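April 29, 2022

Still no sourdough, and I've stopped pretending I'll get to it this week.

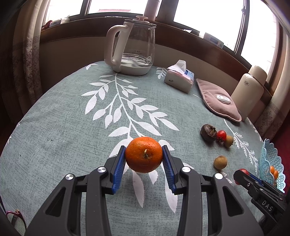
Ngozi Shehu wrote back under yesterday's entry that I should give up on the starter altogether and just buy the bread from Femness like everybody else on our street, and that life is too short to feed flour to a jar. She may be right! But I have kept that jar going since February and I feel like I owe it something by now (a loaf, at the very least). So for the moment it lives at the back of the fridge and I say sorry to it when I get the milk out.

Big news is the choir. We had the first full rehearsal for Luvidcombe last night, all 40 of us squashed into the hall with the windows open, and oh my goodness, it was loud. I'd forgotten what it is to stand in the middle of that many people breathing in at the same moment. I came in a bar early on the second piece, all by myself, very confident, and the whole soprano row turned to look at me. I just kept my eyes on my folder and studied the page number.

The second piece is the one in Finnish and I'm in love with it even though my mouth isn't. There's a run of double vowels on the last page that I have been practicing in the car, in the shower, and in line at the pharmacy, where a man asked me if I was all right. I've written it all out in my own spelling across the top of the music. It looks like a ransom note but it gets me through.

Knees are sore today from the standing. Must remember the flat shoes next time, and cough drops, and a pencil that's sharp at both ends because I lent mine out and never saw it again.

Then home, wide awake, of course. I always am after singing. I sat on the kitchen floor till way too late with the box of Mom's letters and read 9 of them, no, sorry, nine letters and two postcards, the ones from the summer she worked at the lake. Her handwriting gets smaller and smaller toward the bottom of each page because she never would start a new sheet. In one of them she spends a whole side complaining about a girl named Etine who borrowed her good raincoat, and then two letters later they're best friends and sharing a room. I'd love to know what happened in between! The raincoat never gets mentioned again.

I want to get them typed up before my cousin's visit so we can read them out loud together. I had a go this morning and managed one and a half before my eyes went. The ink is so faint on the blue paper. Maybe I'll do a page a day with my coffee and see how far that takes me.

Afternoon was errands. Dropped off the library books (one late, 60 cents, paid up like a lamb), picked up the dry cleaning, and drove all the way out to Ikonen for the bird seed, which they didn't have. Came home with a trowel instead. The finches sat on the fence and stared at me through the window all through supper.

Rain tonight, I think. The sky over the garage has gone that yellowy color. I'm going to run through the Finnish one more time and then bed.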